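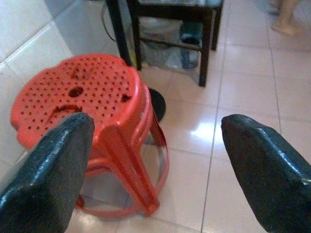

Keeping plastic and laminate clean

Most of the furniture that gets hard daily use is plastic or laminate, and most of the damage comes from cleaning it with the wrong thing. Dish soap and warm water will handle nearly everything. Use a soft cloth, and dry the surface when you finish.

For gray scuffs on plastic seats, put a little baking soda on a damp cloth and rub lightly. Test it underneath first, as it can dull a glossy finish. Skip scouring powder and steel wool. The fine scratches they leave hold dirt, and the seat will look grubby again within a week.

If stacked stools stick together, run a few drops of soapy water down the gap and twist the top one. Don't pry with a screwdriver. A strip of felt at each corner keeps it from happening again.

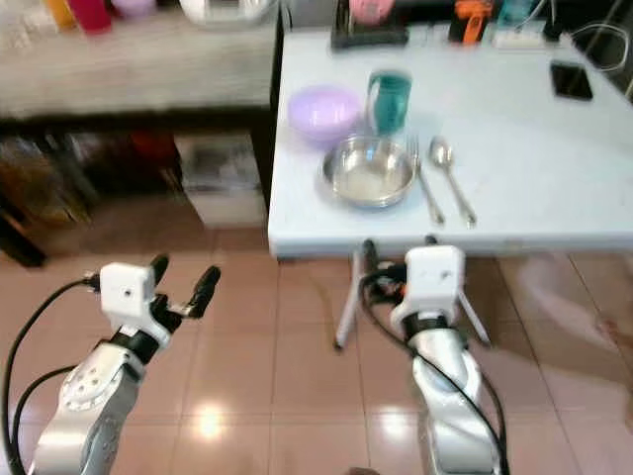 A white tabletop needs wiping more often than a dark one.

Tea and coffee rings on white tops usually lift with a paste of baking soda and water left on for ten minutes. Tomato and turmeric are harder. Wipe them up right away with soap, then try rubbing alcohol on a cotton ball. Sunlight fades what's left of a turmeric stain, so put the table outside for an afternoon if it folds.

Check the hinges and leg locks on folding tables while you're at it. A dab of petroleum jelly stops the squeak. Our old Telico table has been folded and unfolded for over 200 meals and the only repair was 2 new screws.

Rinse stainless steel soon after salty food – salt left sitting can pit the surface. Cloudy water spots come off with white vinegar.
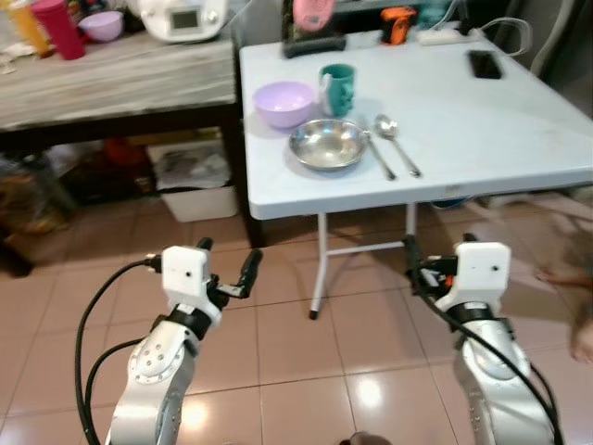

One reader wrote in to say that vinegar did nothing for the rainbow marks inside her steel bowls until she warmed it first, and that she now dries them by hand and hasn't seen the marks since.

Warm vinegar does work faster. Rinse well afterward, and never mix it with bleach.

Wood-grain laminate doesn't need oil or furniture polish. Both sit on top and turn sticky. Wipe along the seams with a cloth that's damp, wrung out hard, and mop up spills near an edge first.

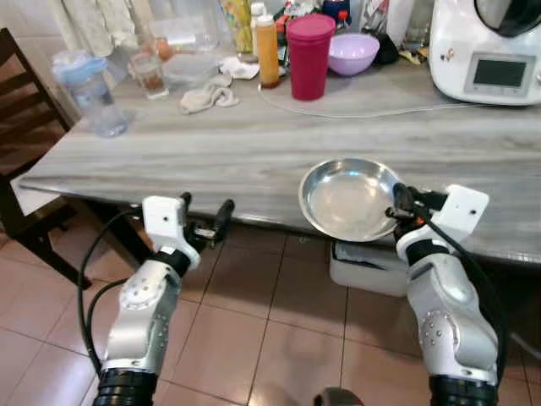 Water that gets under an edge swells the board, and the swelling won't go back down. If a strip of edging has come loose, clean out the crumbs, brush on contact cement, let both sides get tacky and press them together. Tape it overnight. Small chips can be filled with a laminate repair paste in a matching color – buy one shade darker if you can't decide.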